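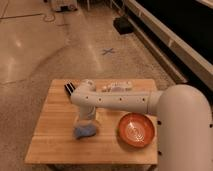

Figure 2. Butcher-block table top, light strips with the seams visible between boards.

3. Materials and Methods

3.1 Sites

Two sites, Povley and Adberg. Both converted workshops, both with shared tables used for meals and paperwork. Povley has the older furniture. Adberg was refitted in April, so the tables there had almost no wear when we started. We had hoped for a third site (Mutow) but access fell through and the data from there is one short visit, left out of everything below.

3.2 Who took part

80 people filled in the first survey and 50 of them stayed on to the end. Drop-out was mostly shift changes. Not random, see Limitations. Participants were asked where they usually sit to eat, with whom, and how long they stay once the food is gone. That last question turned out to be badly worded: several read it as time at work and not time at the table, and those answers were thrown out. Nothing was paid. Lunch was free on interview days, which may of helped.

3.3 Seating diaries

Each person kept a paper diary, one line per meal. Place, start, finish, names or initials of people at the same table. We collected 753 usable lines. A line was usable if it had a start and a finish and at least one other person, or the word "alone". Okoth and Kekana typed them up separately and compared. Where they disagreed the paper was checked by Joubert, whose reading stood.

Handwriting was a problem at Adberg. Pencil, small boxes. We would use larger boxes next time.

3.4 Interviews

Ntuli did all the interviews at Povley, Ramalho did Adberg. Same question sheet, but Ramalho let people wander off topic more and his transcripts are longer. We did not correct for this. Quotes in Section 4 are lightly trimmed.

3.5 What we counted as a regular group

A regular group is the same people at the same table in at least 5 diary lines. Allowing one absent member. We tried a stricter rule (no absences) and most of the Povley groups dissappeared, though people there plainly thought of themselves as groups and had names for each other. The looser rule fits what they told us. Table size was noted at each site but not used to set the rule.

3.6 Staying on

Time after eating was taken from the finish column less the person's own estimate of when they put the fork down. Rough measure. People round to the quarter hour. We treat anything under a quarter hour as "left straight away" and do not make finer cuts than that.

The Taheri scale for workplace closeness was given once, at the end. Should have been given at the start as well. Without the first reading we can say who was close by the end but not who got closer, and the text in Section 5 is worded with that in mind.

3.7 Limitations

Two sites, one season. Night staff hardly present in the diaries. People who eat at their desks had little reason to fill one in.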